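Working Alongside the Counter Arm: Tips for Kitchen and Pantry Staff
Taladholm Shared Kitchens — Staff Pages

The counter arms at Taladholm take over part of the setting out and putting away that used to fill the first hour of a shift. Staff who work near them will find that their own tasks have moved toward checking, seasoning, plating and cleaning. The following tips were collected by the kitchen office and apply to all shifts.

Before the shift

Clear the counter of personal items, including cups, keys and phones. The arm plans its path from what was on the counter at the last check, and a late addition may be bumped or picked up.

Wipe the stone with a damp cloth and dry it fully. Standing water makes bowls slide when the fingers close on the rim.

Read the handover sheet at the Brener station. Any change to the layout made by the previous shift must be entered there before the arm is started.

Placing bowls and utensils

Set bowls down singly. Stacked bowls are to be separated by hand, as the fingers often lift two together.

Leave a hand's width between a bowl and the wall where the counter allows it. Heavy bowls with a thick rim are easier for the arm to hold than thin steel ones, and staff should choose them for dry goods.

Plants may stay on the counter, but trim any leaves that reach into the working area.
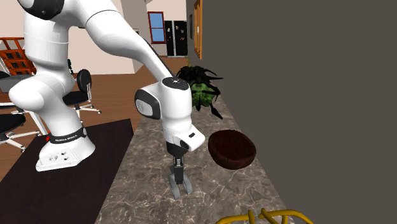

Wire tools such as whisks and racks should be handed over by a person. They tangle easily, and freeing them takes longer than the task itself.

Sharing the space

Keep hands out of the working area until the arm has stopped and the hold button has been pressed. This applies to quick tasks as well — wiping up a spill, for instance.

Push office chairs back under the tables after breaks. A chair left behind the base blocks the way to the main switch.

The arm runs for 60 minutes at a time, followed by a pause for cleaning. Use the pause to wash the fingers with mild soap and a soft brush. Do not spray cleaner on the joints.

Changes to duties

No position has been removed as a result of the new equipment. Three tasks have been reassigned: the early setup, the bowl count and the return of clean ware to the shelves. Staff formerly assigned to these now rotate through tasting, stock ordering and training.

Some employees have reported that the work feels quieter and that they talk less with colleagues during setup. Supervisors are asked to schedule a short meeting at 4 in the afternoon, when both shifts are present, so that questions can be raised in person.

Training on the Clumuleo control panel is required before a member of staff may start the arm alone. The course has four parts and is held in the Phelan room during paid hours. Sign-up sheets for August are posted beside the time clock.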